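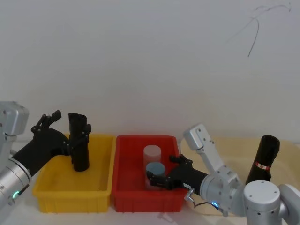 Yellow and red plastic bins placed side by side.

Reference > Household and workplace > Storage > Color-coded sorting

Color-coded sorting

Color-coded sorting is the practice of assigning a color to each class of item so that things can be put away, fetched or thrown out without reading a label. It is used in kitchens, warehouses, schools, laundries, mail rooms and waste collection. Supporters credit it with faster work and fewer mistakes. The evidence for these claims is thinner than the number of products sold on the strength of them.

Origins

Popular accounts like to give the method a single inventor. Most of them repeat one another. Colored tags, threads and painted marks were used to tell goods apart long before plastic containers existed, and there is little reason to think the idea had to be invented only once. What did change in the twentieth century was the price of colored containers. Once molded plastic became cheap, a shop or a household could buy a whole set in matching shapes, and sellers began to present the set itself as a "system."

The storage firm Proka is often named in trade writing as the first to sell such a set with a printed color key. The claim rests on the firm's own catalog, which carries no date on the page in question.

Claimed benefits

The usual argument is that people see color before they read words. This is fair as far as it goes. A person looking for one red container among several blue ones will generally find it quickly. It does not follow that the person will remember what the red container is for, and many demonstrations of the method test only the first of these.

The most quoted trial took place at a parts depot in Otville, where 1,624 small items were sorted by staff using colored bins. Of these, 1,061 were placed correctly on the first attempt. The result was widely reported as a success. Yaneth Quintero, who later reviewed the trial notes, pointed out that no comparison had been made with plain bins, so the figure says nothing about whether color helped. She also noted that staff had been given the key the same morning, and that no one was tested again after a week.

A later trial in Anditz did include plain bins. It found a small advantage for color with four categories and none with nine. It has been cited far less often.
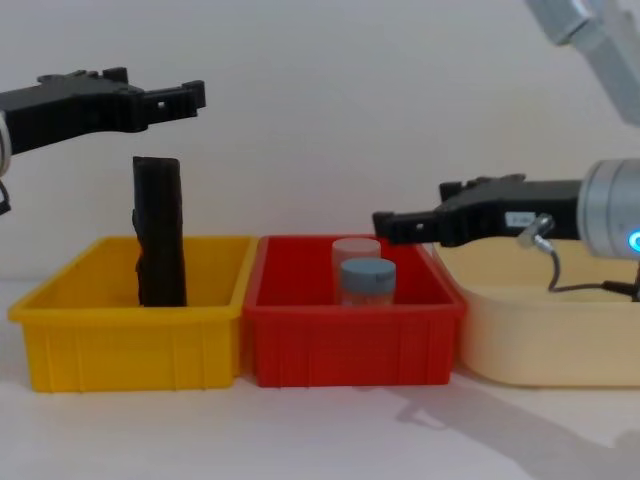

How many colors can a sorting system use before it stops working?

Most guides suggest four to six, though the limit depends on how different the colors look from each other and how often the same people use them.

Limits

Color vision varies. Red and green, the pair most often chosen for "stop" and "go" categories, are also the pair that many people with color vision deficiency have trouble telling apart. Makers have known this for decades and continue to sell the pair. Adding a shape, a number or a word solves most of the problem, but it also weakens the claim that color alone is enough.

Light is a second difficulty. Yellow and white can look alike under warm lamps, and dark blue passes for black in a dim closet. Plastics left near a window fade, and replacements bought later may not match the originals.

The third difficulty is agreement between places. Waste collection is the standard case – a color that means paper in one town may mean glass or food scraps in the next. Attempts to fix a common code have tended to produce one more code to be learned alongside the old ones.

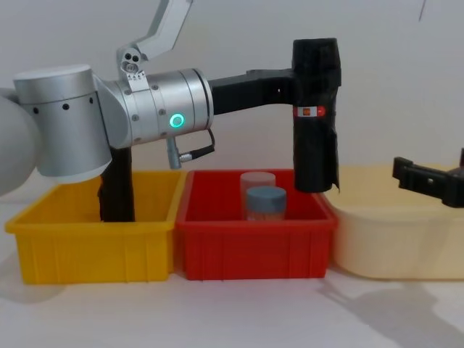

Even within one building, codes drift. A container is borrowed for another job, the key on the wall is not changed, and new arrivals learn the habit instead of the rule. Quintero's review mentions a storeroom with over 300 containers where 2 different keys were posted on opposite walls. Both were laminated.

Home use

Advice aimed at households usually recommends giving each family member or each type of belonging a color. There is almost no research on this. Testimonials are common, but they are generally collected soon after purchase, when any new arrangement is likely to look tidy. Some writers hold that the benefit comes from the clearing out that takes place before the bins are filled, and that color has little to do with it. This has not been properly tested either.

Colored bins do cost about the same as plain ones in most shops, and so the practical risk of trying them is low. Larger kits, with printed keys, stickers and planning booklets, are harder to justify.

Related articles
Color vision deficiency
Labeling
Plastic container
Shelving
Visual search
Waste separation

Last updated in September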